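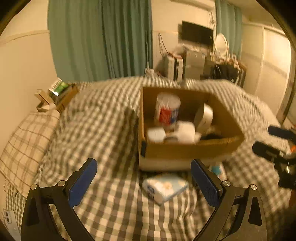 Co-op games have always been good at giving two people something to bicker about, and Skamum may be the best of the lot. It's a puzzle game from the small studio Oltier, about two lodgers clearing out a lighthouse before the tide comes in, and almost everything you do in it comes down to packing. If you've ever stood an open cardboard box on a rumpled gingham bedspread, with something tall at the back and a couple of smaller things down at the front, and wondered what on earth to do with the space left over, you already know how the first hour goes. Now picture doing it with someone you love who is quite sure the lamp should go in sideways.

One player takes Obi, who is strong but can't turn round on the stairs, and the other takes Pudar, who is quick, small and hopeless with anything heavier than a teapot. You share one screen and one clock. There are 74 rooms in all (the lighthouse is a good deal bigger inside than it has any right to be), and each has its own little wrinkle – a floor that tilts, a cupboard that only opens when the window is shut, a very stubborn goat.

My partner and I started it one evening in February, meaning to play until supper, and supper was toast at a quarter to midnight. We dropped 341 plates before we reached the lamp room, which the game was kind enough to tell us, and I'd say a fair half of those were mine. Well, more than half.

It does have its grumbles. Online play stuttered for us whenever both characters were carrying the same thing, and the goat room goes on far too long. I'd have liked a way to skip a room after the fifth or sixth go, too. But the music is lovely, all squeezebox and rain, and you can put it down and come back a week later without having forgotten how anything works.

Oltier says a free set of 5 extra rooms is coming in the spring, with a garden shed among them. We've been arguing about who gets to be Obi ever since.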